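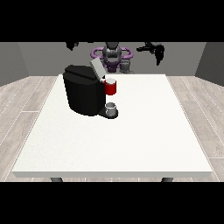
The tubeless valve had been leaking since Lavilley, and by the time I got to the bunkhouse in Ammont I was stopping every half hour to pump. It was the rear, of course. I leaned the bike in the hallway and went looking for a sink. What I found was a kitchen with a big white table in it and a black coffee machine, the kind that makes one cup at a time, and I stood there for a minute deciding which I wanted first, the coffee or the tire. I had the coffee.

The route sheet said 300 kilometres from Lavilley to Flivgate, gravel for most of it, with one place to sleep in the middle. I had done the first 222 in a day and a bit. That left 78. Seventy-eight kilometres with a good tire was a morning. With a bad one I did not know what it was.

There was another rider at the bunkhouse, a woman in her fifties with a steel touring bike and friction shifters. She was patching a glove. She looked at my rear wheel and asked what I had in it.

"Sealant," I said. "Or I did."

"When did you last top it up?"

I had to think. It had been before the spring rides, which made it April or earlier, and now it was September. She went on sewing.

I took the wheel out and laid it flat on the porch. The valve nut was finger tight, so I backed it off, wiped the rubber base and did it up again. That made no difference. I spat on it and watched the bubble come up beside the stem, slow and steady. Then I broke the bead on one side to see inside. The sealant had dried into a skin, with a few rubbery lumps that rolled when I tipped the rim. There was nothing liquid in there at all. The tape had lifted by the valve hole, a small flap no bigger than a thumbnail.

I had no tape. I had a multi-tool, two plugs, a chain link and a tube so old that the elastic band around it had melted onto the rubber.

"Put the tube in," the woman said.

"It's a heavy tube."

"So is walking."

I did not want to put the tube in. I had spent most of the winter telling people at the shop that I was finished with tubes. I had sold the tire levers. My bike computer showed 3,757 kilometres since the conversion and I had been looking at that number all summer as if it were somebody's birthday. I knew it was silly while I was doing it.

It got dark. The owner of the bunkhouse came by with a flashlight and told us the road was graded as far as the Effiong bridge, and after that it was whatever the trucks had left. He asked if we wanted eggs in the morning. The woman did. I said I would see.

I tried one more thing before bed. I cut a square out of the patch kit, glued it over the flap, let it sit and pumped the tire up hard until the bead snapped back. It held. I put the wheel in the bike and went to sleep feeling pleased with myself.

At five it was flat.

She was already up and loading her panniers in the hallway with a headlamp on. She did not say anything. She held out two tire levers, blue ones, very worn at the tips, and went back to her straps.

It took me a long time. The valve came out easily but the dried sealant did not, and I picked at it with my fingernails so it would not rub through the tube. There was a thorn in the tread that I would never have found otherwise. There was a second one a hand's width away. I felt all the way around the inside, twice, and got four in the end, lined up on the windowsill. The tube went in and took air. I sat on the step and listened to it and could not hear anything.

I gave her back the levers.

"Keep them until Flivgate," she said. "Leave them at the café if I'm behind you."

She was not behind me. She rode off while I was eating her second egg, and I did not see her again except once, a long way ahead on the climb past the bridge, where the gravel turned loose and grey and I had to get off and push. She was riding it. She was very slow, but she was riding.

The tube was heavy, or I told myself it was. I could feel it on the hills — or I could feel the hills. On the flat I forgot about it. I stopped twice for water and once to squeeze the tire, and it was as hard as when I had left.

I came into Flivgate a little after noon. The café was open and her bike was not outside. I asked at the counter, and the boy there said a lady had been in and gone on toward the coast an hour before. I put the levers on the counter. Then I picked them up again and asked him which road.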